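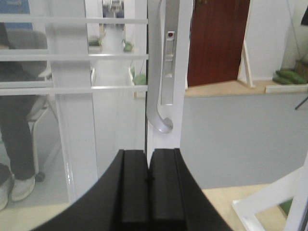

Visit to the Jomitz Open Day

02/06/2023

We went to the open day at Jomitz, which makes storage cabinets for schools, clinics and small workshops. The company moved into its present building in April of last year and had not let visitors in before. Entry was free, but you had to sign up ahead of time, and there were 200 places for the morning and 200 for the afternoon. We had the morning.

Getting there

The building is at the far end of the Skusden business park. The bus stops at the main gate and it is a ten-minute walk from there along the service road. Parking was on the grass behind the loading bay. The signs were small, and several cars went past the turn and had to come back.

The finished cabinets

The tour began with the finished goods. I spent longer with the white cabinets than with anything else on the day. The one I looked at most had a glass front with white bars running across it and a long silver handle that curls into a rounded hook at the lower end. Most cabinets I have used at work have a flat pull that catches your sleeve, so I paid attention to this one.

To the right of the handle there is a narrow silver latch panel set into the white frame. It has a red dot in a tiny square window near the top, with a recessed slot and a small button-like rectangle below it. I liked how slim the whole plate is. The glass and the white surfaces are very glossy, and you get a lot of the room reflected back at you when you try to see the shelves. I would want one on a wall that does not face a window.

Our guide said the white finish is the one most customers order. Gray is made to order and takes three weeks longer.

The workshop

From there we went through to the workshop in groups. Ear plugs were handed out at the door. The sheet cutting was not running, but the bending and the paint line were, and we could stand behind a yellow rail and watch doors go by on hooks. The company made 2,661 cabinets last year, according to the board on the wall, and the paint line is the slow part. A second oven is on order.

The hinge bench was the best stop. Each door is hung, opened and closed by hand before it goes to packing, and there is a test rig in the corner that opens and closes one door 1,000 times. It was on a low count when we arrived and we did not stay to see the end of it.

Other stands

Two other firms from the park had tables in the canteen. Bakusex had drawer runners and shelf pegs laid out on trays, and you could take a few pegs home. Geagea sells labels and key tags, and had a good printed catalog but no prices in it. I asked for a price list and was told one would be mailed.

Food and facilities

Coffee and rolls were served in the canteen until eleven. The rolls went early. There was one restroom open to visitors, next to the front desk, and the line for it was long between tours. The ground floor is all on one level. The viewing gallery above the paint line is reached by metal stairs only - the staff offered to show a video of it downstairs to anyone who could not manage them.

Notes for next time

Allow two hours. Wear closed shoes, as sandals are not let into the workshop. Bring measurements if you are thinking of ordering, because the sales desk will do a quote on the spot but only from exact sizes. Ours is good for 60 days, and we are still deciding between one wide cabinet and two narrow ones.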